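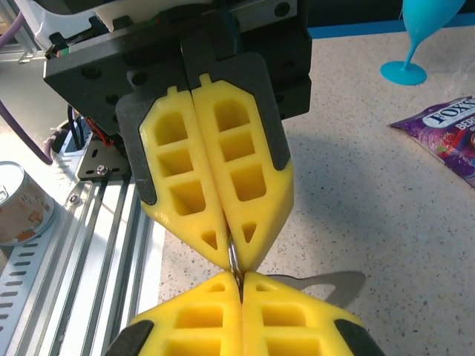

The Jirkedau Community Kitchen reopened its teaching room in January after the replacement of its counters and drawers. Small equipment is kept in the room for the use of registered groups. Priority has been given to plain metal items that can be washed together and returned to the same drawer. Several have a ring or loop at the end, like the silver one seen with its flat gray metal part, and these are to be stored with the loop facing the front of the drawer. Canned food is accepted for the shared shelf, provided that the label is intact; a can with a white label and orange patterns stands at the left.

Small metal items are listed in the room inventory, which now holds 725 entries. Groups are asked to check the entries for their own session before leaving and to report any missing piece to the Erard office on the ground floor. Replacement of lost items is charged to the group at cost.
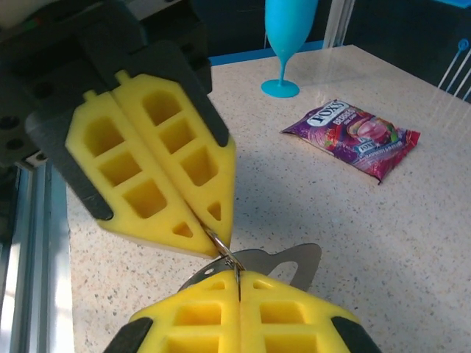 Items that have been separated from a set should be placed on the counter beside the sink and left there for sorting. They should not be put back in a drawer singly. Plastic glasses, including the light blue wine glass, belong in the upper cupboard and may be used for cold drinks only. Candy and other packaged sweets, such as the purple Fox's bag on the speckled beige countertop, may be kept in the room during a session and must be taken away or placed in the closed bin at the end of it.

The counters were fitted by Fereline. They are to be wiped with a damp cloth and mild soap. Scouring powder is not permitted. Hot pans must be set on the mats provided in drawer 5.

Bookings for the teaching room are made through the Erard office. Each session lasts 2 hours, including time for washing and putting away.

Page updated 15 February 2020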